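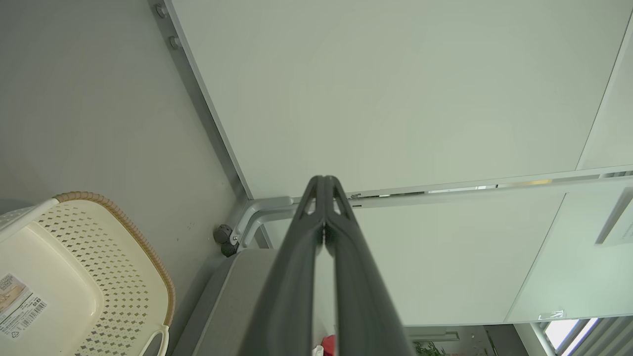
Support > Wandiva Gripper Kit > Setup

4. Setting the closed position

Do this once after mounting, and again after every 3000 cycles.

1. Clear the space in front of the fingers to at least 300 mm.
2. Connect the 24 V supply and wait for the steady tone.
3. Hold CLOSE until the fingers stop moving.
4. Check that the tips meet evenly. If one sits ahead of the other, loosen its base screw and reset it.
5. Press SAVE.

Note: The kit keeps the last saved position – even with the power off.

Caution: Keep hands away from the fingers during step 3.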